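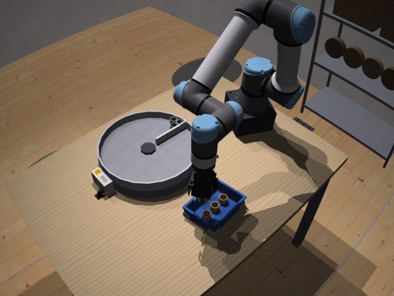
4 Holztischplatte ölen und pflegen

Dieser Abschnitt gilt für alle Tische der Serie Plisonley mit geölter Massivholzplatte. Für lackierte Platten gilt Abschnitt 5.

4.1 Wann nachölen?

Die Platte wird ab Werk zweimal mit Plulleo Hartöl behandelt. Bei normalem Gebrauch genügt es, sie einmal im Jahr nachzuölen, am besten im Oktober vor Beginn der Heizperiode. Wird der Tisch täglich in der Küche oder Werkstatt benutzt, ist eine zweite Behandlung im Frühjahr sinnvoll.

Zur Prüfung geben Sie einen Tropfen Wasser auf die Fläche. Zieht er nach kurzer Zeit ein und hinterlässt einen dunklen Fleck, muss nachgeölt werden.

4.2 Benötigtes Material

Plulleo Hartöl, Dose mit 1000 ml (reicht für mehrere Behandlungen)
Schleifpapier Körnung 300
zwei fusselfreie Baumwolltücher
weißes Pad, fein
Schutzhandschuhe

4.3 Vorgehen

1. Tisch vollständig abräumen und die Platte mit einem leicht feuchten Tuch abwischen. Über Nacht trocknen lassen.

2. Fläche mit Körnung 300 von Hand anschleifen, immer in Richtung der Maserung. Kanten nur leicht mitnehmen. Flecken nicht punktuell ausschleifen – es entstehen sonst Mulden, die im Gegenlicht sichtbar bleiben.

3. Schleifstaub absaugen und mit einem trockenen Tuch nachwischen.

4. Öl gut aufrühren. Eine kleine Menge auf die Platte geben und mit dem Pad dünn verteilen.

5. Das Öl 15 Minuten einziehen lassen. Matte Stellen noch einmal dünn nachlegen.

6. Überschüssiges Öl mit einem Baumwolltuch restlos abnehmen. Die Oberfläche darf sich danach nicht mehr klebrig anfühlen.

7. Die Unterseite der Platte ebenso behandeln, wenn sie zuletzt vor mehr als vier Jahren geölt wurde. Einseitig behandelte Platten können sich verziehen.

Hinweis: Der Tisch kann nach 24 Stunden vorsichtig benutzt werden. Feuchtes Abwischen und das Abdecken mit Tischdecken sind erst nach einer Woche erlaubt.

ACHTUNG – Brandgefahr! Mit Öl getränkte Tücher und Pads können sich selbst entzünden. Nach Gebrauch in Wasser tauchen und flach ausgebreitet im Freien trocknen lassen oder in einem geschlossenen Metallbehälter aufbewahren. Niemals zusammengeknüllt liegen lassen.

4.4 Gegenstände aus Metall

Metall und feuchtes Holz vertragen sich nicht. Bei gerbstoffreichen Hölzern wie Eiche führt schon ein feuchter Topfboden zu blauschwarzen Rändern. Stellen Sie Bleche, Schalen und Tabletts deshalb nur trocken ab und verwenden Sie für heiße Gefäße einen Untersetzer.
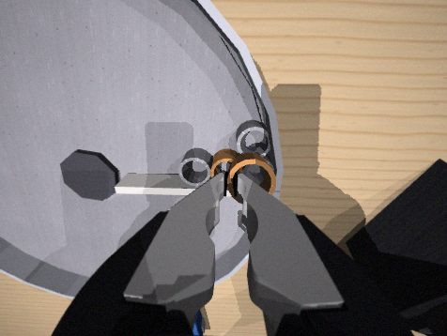
Abb. 4-2: Rundes Metalltablett auf heller Tischplatte

Frische Ränder lassen sich meist mit dem weißen Pad und etwas Öl ausreiben. Ältere Verfärbungen werden über die ganze Fläche geschliffen (siehe 4.3, Schritt 2). Keine Stahlwolle verwenden, da zurückbleibende Fasern im Holz rosten.

4.5 Laufende Reinigung

Staub und Krümel mit einem trockenen Tuch entfernen. Verschüttete Flüssigkeiten sofort aufnehmen. Für gröberen Schmutz Zou Holzseife nach Packungsangabe verdünnen und nebelfeucht wischen. Mikrofasertücher und Scheuermilch greifen die Ölschicht an.

Stand dieses Abschnitts: 12. Juni 2022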